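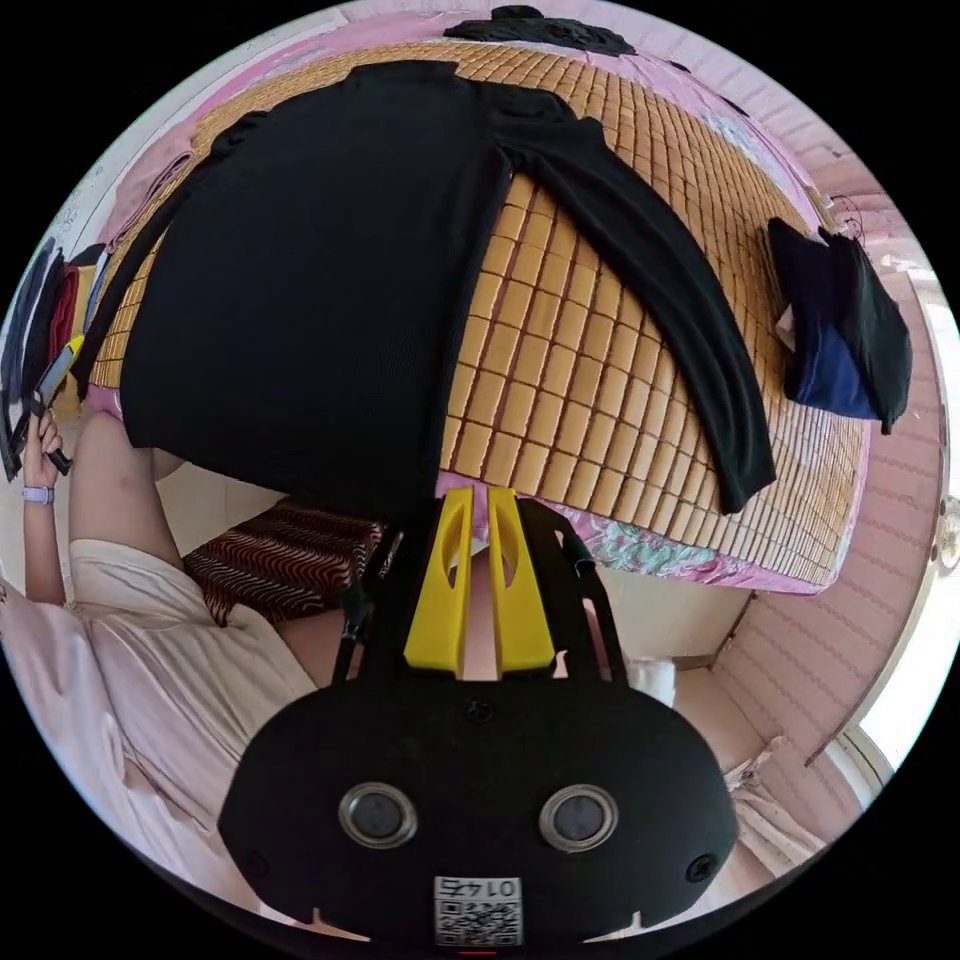
Tarek Soliman had been superintendent of the Pennington Lake Recreation Area for all of three weeks when the culvert under the main campground road gave way. He was eating a sandwich in his truck at the time, and he remembers looking at the sandwich and then at the radio and deciding to finish the sandwich first.

"I figured it was the last quiet lunch I was going to get for a while," he told me, laughing, when we met in May at the ranger station near the east shore. "And I was right about that! I don't think I sat down to eat again until the fall."

Soliman came to Pennington after 18 years in public lands, most of them at Brover Canyon, where he started out cleaning restrooms and emptying bear-proof trash cans and ended up running the maintenance shop. He is a big, soft-spoken man who tends to answer a question by way of two or three other stories, and I have to say I enjoyed every one of them. We had planned on an hour together. It was getting dark by the time I drove home.

The subject I had come to talk about was the reservation system. Starting this summer, visitors who want to camp at Pennington will have to book ahead for most of the sites, where in the past you could simply pull in, find an open spot and drop your money in the box. Plenty of local families are unhappy about it, and he knows it, and he doesn't blame them one bit.

"Look, I grew up camping like that," he said. "My dad would get off work, throw us in the back of the station wagon, and we'd go. There was no plan. Half the time we forgot the tent poles. So when a fellow stands up at a meeting and tells me I'm taking something away from his kids, I can't tell him he's wrong. I can only tell him what the road looked like at six in the evening last summer."

What it looked like, by his account, was a line of trailers all the way back to the Drinico turnoff, with people idling in the heat for a campsite that had been gone since breakfast. Rangers who should have been out on the trails were turning cars around instead. One evening an ambulance had to come in on the wrong side of the road to reach a hiker with a broken ankle, and that was when he made up his mind.
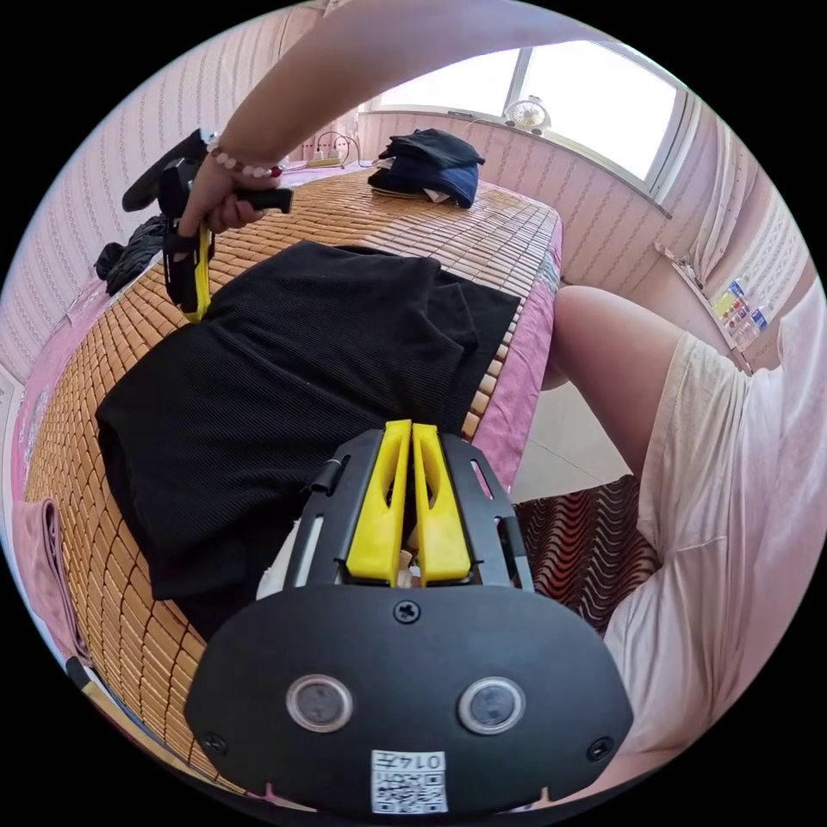
He did fight to keep some of the old way of doing things. Of the campground's sites, 40 will still be first come, first served, and those are the ones along the creek, which anybody who has stayed there will tell you are the best of the bunch. He was under some pressure to put those online too. "I said no, leave me the creek," he told me. "Somebody ought to be able to wake up in the morning with a wild hair and go camping."

I asked him how he learned to do this kind of work, and that got us onto Evaristo Trujillo, who was the trail foreman at Brover when Soliman was hired. Trujillo is retired now and lives out past Kemura with his wife and a great many tomato plants, but the two of them still talk on the phone most weeks. I called him up myself a few days later, and he was every bit as generous with his time.

"Tarek couldn't swing a pick to save his life," Trujillo said. "But he'd walk a trail in the rain, and that's what I wanted. You go out in the rain and you see where the water goes, and then you know where your trouble's going to be next year. Most people wait till it's nice out and then they wonder why the trail's gone."

Soliman still does it. When a storm comes through he puts on an old green slicker and heads out, and he has started taking his newer rangers along, whether they like it or not. (They mostly don't, he admits, though a couple of them have come around.) The new culvert, which is nearly twice as wide as the old one, went in where it did on account of one of those walks. He noticed the runoff had shifted downhill over the years and was pushing on the bank from the side.

There is a good deal left to do. The boat ramp needs new concrete, the north loop restrooms are older than he is, and the trail up to the fire lookout has been closed since a slide took out two of the switchbacks. He would love to have the lookout open again by next summer – it's the first place he took his daughters when they moved here – but he wouldn't promise me anything on that score, and I didn't push him.

Before I left he walked me down to see the culvert, and we stood there on the gravel for quite a while talking about fishing. He asked me to let people know that the station desk will take reservations by phone for anyone who doesn't care to use the website, starting at eight in the morning, and that if the line is busy they should please try again after lunch.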